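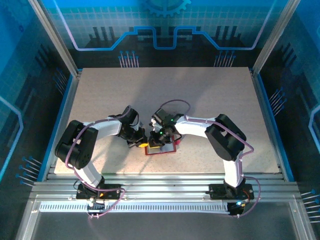 Jerome Calimlim wrote that he likes clear compartment trays for small parts but keeps losing sight of the ridges on a light bench top, and asked whether he should repaint the bench or buy different trays. Neither is needed. A liner under the tray, a fixed position for it, and a change in the lighting will solve most of it. The procedure below is the one used for the Fledeck parts bench.

## What you need

- A clear plastic tray with molded compartments
- A small solid-colored tray for the part being handled
- Matte card or sheet for the liner, in a mid to dark gray
- Low-tack tape
- A steel rule and a sharp knife
- A soft pencil
- A lamp with an adjustable arm
- Dish soap and a lint-free cloth

Do not use glossy card. It reflects the lamp through the bottom of the tray and leaves a bright patch under several compartments.

## 1. Clean the tray and the top

Wash the tray in lukewarm water with a drop of dish soap. Run a finger along the bottom of each compartment, where dust collects against the ridges. Rinse, shake off the water, and let the tray air-dry upside down. Paper towels scratch clear plastic, and fine scratches scatter enough light to make the compartments look cloudy.

Wipe the bench with a damp cloth, then a dry one. On a speckled surface, grit is hard to see. Check for it with a bare palm.

## 2. Cut the liner

Measure the underside of the tray, not the rim. The walls usually taper, and a liner cut to the rim will stick out and catch sleeves. The tray on the Fledeck bench is 181 mm long at the base. Cut the liner 2 mm short of the base on each side.

Score the card with light passes of the knife. Test it before taping: set the tray on the liner, put one of your smallest parts in a corner compartment, and look at it from your normal working position. If the part is dark, switch to a lighter gray. For mixed parts, mid gray is the safest choice.

## 3. Set the positions
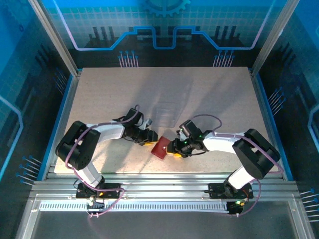
Color decides how much effort it takes to find something on the bench, so lay out the work by contrast first and by size second. Strongly colored items can go anywhere within reach. Items that take on the color of the top need a fixed place. The small red block in the photo reads at once against the beige, while the clear tray behind it has nearly vanished, ridges included. A tray like that should go on its liner and stay there.

Put the handling tray directly in front of you and the compartment tray behind it. Leave a hand's width between the two. Mark the corners of the liner on the bench with pencil, then tape the liner down along its back edge only. The front edge stays free so it can be lifted for cleaning.

If the tray slides, put a short strip of low-tack tape under each end. Do not glue it.

## 4. Adjust the light

Start with the lamp high and to one side. Lower it until each ridge throws a narrow shadow into the compartment next to it. Stop there. Any lower and the shadows cover the parts.

Next, hold your hand over the handling tray as if placing a part. If its shadow falls across the compartments you use most, move the lamp to the other side and repeat. Two lamps from opposite sides cancel the ridge shadows and make the tray harder to read.

## 5. Load the compartments

Fill from the back row forward. Put the parts used most often in the front row. Keep the fill level below the top of the ridges; when a compartment is heaped, parts roll into the next one.

For counted lots, work in batches of 100. A lot of 1,000 is ten batches, and each is closed out in the log before the next is started. The Fledeck bench uses a Cenateo log sheet with one line per batch. Any ruled paper works.

Label the liner, not the tray. Write in pencil along the exposed front edge of the card, or on a second strip taped in front of it. Adhesive labels on clear plastic leave a residue that collects dust.

## Troubleshooting

**Ridges still hard to see.** The liner is probably too light, or there is a gap under it. Press it flat and retape the back edge.

**Glare in one compartment.** Move the lamp a few inches. If the glare stays in the same compartment, look for a scratch.

**Parts stick to the plastic.** Static. Wipe the empty tray with a barely damp cloth and let it dry before reloading.

**Liner curls at the front.** Flip the card and press it overnight under a flat weight. Replace it if the curl comes back.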